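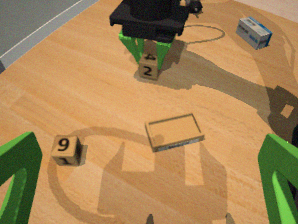
Wooden cube with a 2 on the front, next to green gripper fingers (render)

From: Ashworth
To: Palta self-build list
Date: 9 May 2025
Subject: Re: Screw piles instead of a slab?

On Thursday a list member wrote:
> Grosarora came out to look at our plot and say we can forget the
> slab altogether. Their screw piles go in within a day, no digging,
> no concrete, and they reckon the timber frame can start the week
> after. They didn't think we needed a soil test as the ground "looks
> firm". Has anyone used them? It sounds almost too easy.

It sounds too easy to me as well. I've got nothing against screw piles, and there are plenty of houses standing on them quite happily. What bothers me is the bit about the ground looking firm. Looking firm in May, after a dry spring? Go and stand on it in November and see what your boots think.

We had a test done on our plot. It was 2 trial holes, and one of them hit soft grey clay 4 feet down, under stuff you could have parked a lorry on. The other was fine. They were 9 paces apart. I don't see how anyone could have guessed that by walking round in their shoes.

A few things I would want in writing before paying a deposit:

- how deep the piles go, and who decides when they're deep enough
- what happens to the price if they have to go deeper
- whether building control have seen the design (ask them yourself, don't take the firm's word)
- who pays if a corner drops after the frame is up

"Within a day" also wants picking apart. Is that a day for the piles, or for piles, caps and levelling? Plusesa quoted us a day too, and the small print had the levelling down as a separate visit, charged separately. We went with strip footings in the end, so I can't tell you how they'd have turned out.

If Grosarora still say no test after you've asked them twice, I'd get another quote.

Ashworth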